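3.2 Assessment Design and Scoring

The study compared two ways of reporting results from a district-wide seventh-grade mathematics assessment. In the first, schools received the percentage of students at or above the proficiency cut. In the second, they received a growth estimate for each grade cohort, conditioned on the two preceding test scores. Both reports were built from the same answer records, so any difference in how schools were ranked comes from the reporting method and the rules for excluding students.

The starting file held 2,564 student records. Of these, 368 lacked at least one of the two prior scores and could not enter the growth model. They were kept in the percentage-proficient calculation, in line with district practice. Students who changed schools during the testing window were assigned to the school where they sat the first session. Records were linked across years with the Sesum matching routine, using a district identifier, birth month and the first four letters of the family name. Ambiguous matches were reviewed by two of the authors (Lau and Trindade) working separately, and disagreements were settled by a third (Tokarz).

The assessment had three sections. Two were conventional: a short-answer section without a calculator and a selected-response section with one. The third was an on-screen spatial reasoning section, delivered through the Eter platform. Figure 1 is a low-detail rendered view.

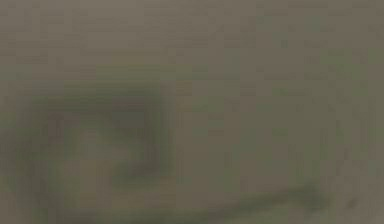 Figure 1. Rendered view, low detail. A dark olive-green outline, roughly square, lies at lower left on a grayish-brown surface.

Section scores were placed on a common scale with a two-parameter item response model. Items with a discrimination estimate under 0.4 were dropped before scaling. This removed two items from the short-answer section and one from the spatial section. We did not drop items for difficulty alone, although several in the short-answer section were answered correctly by very few students. Dropping them would have compressed the upper end of the scale, where the growth model is already least stable.

Short answers were scored by trained readers. A subset of 346 scripts was scored twice, and exact agreement was high on computation items and lower on items that asked for a written explanation. Most disagreements concerned partial credit for a correct method followed by an arithmetic slip. The scoring guide was revised to award one point in such cases, and all affected scripts were read again under the revised guide. Readers did not see the student's school or prior scores.

The proficiency cut was the one in force in the district at the time of testing. It was set for an earlier form of the test and carried forward by equating. We treat it as fixed. Error in the cut itself is therefore not part of the intervals reported in Section 4, and readers should bear this in mind when comparing schools whose percentages lie close together.

For the growth estimate, each student's scaled score was regressed on the two prior scores, with a random intercept for school. Prior scores were corrected for measurement error using the reliability figures in the technical manual. Without the correction, schools with low intake scores appear to grow less than they do. School estimates were then shrunk toward the district mean in proportion to cohort size. Cohorts smaller than 20 were reported in a combined category and were not ranked.

Student background variables were left out of the main model. A second model that included meal eligibility and English learner status is given in the appendix. Panagiotou and Saragih (in preparation) discuss whether such variables belong in a model used for public reporting, and we do not take up that question.
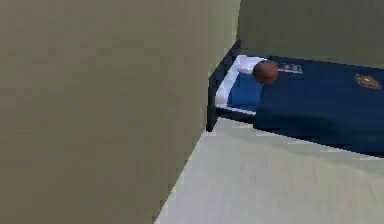 3.3 Make-up Sessions

Students absent on the regular testing day were offered a make-up session the following Tuesday. A total of 166 students used it. They took the same form, and their records were flagged. Removing the flagged records changed no school's category under either report, so they are retained in all analyses that follow.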